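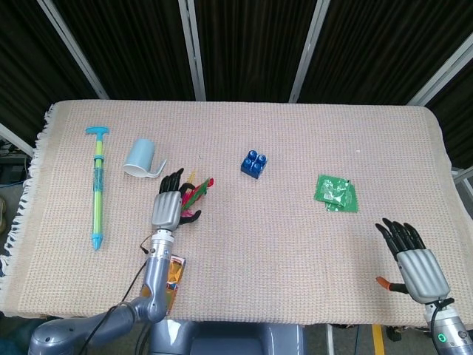 Volume 2, page 30

August, getting on for eleven at night

I meant to write this yesterday but I fell asleep in the chair with the pen in my hand, so you will have to put up with two days squashed into one, dear book, and a blot where the lid came off.

We are properly settled at Grerotmont now. The cottage is smaller than I remembered and the stairs are steeper (or my knees are older!), but the kitchen door still opens straight on to the garden and I have had my tea out there every morning in my dressing gown, listening to the pigeons. The plums are nearly ready. I tried one and it made my eyes water, so I shall leave them until next week and try not to look at them.

Yesterday was the long walk to Rovatitz, along the river and up through the beeches. I had forgotten how the path climbs at the end, almost 500 feet of it, and I stopped rather often to admire the view, if you see what I mean. It was worth every puff. There is a bakery by the church now, called Hoxha, and I had a slice of cheese pie there so good that I went back in and bought another to carry home, and then ate it on a wall before I had even left the village.

Today was hot and I did very little. The children had the water toys out from breakfast onwards, and by noon there was not a dry towel in the house, nor a dry grown-up. I rather enjoyed it, though I said I didn't. After lunch I lay under the big tree with my library book and read the same page several times over, and then gave up and shelled peas instead, which suits me better in the heat.

The bus to Eltent only runs in the mornings now, so if I want wool I shall have to be up early. I am short of the grey for the second sleeve. I thought 200 grams would do the whole cardigan, and I ought to have known better after the last one.

There is a bit of thunder somewhere over the hill and the air smells of rain. I have brought the cushions in and left the bedroom window open a crack. Must remember to ask at the shop about jam jars.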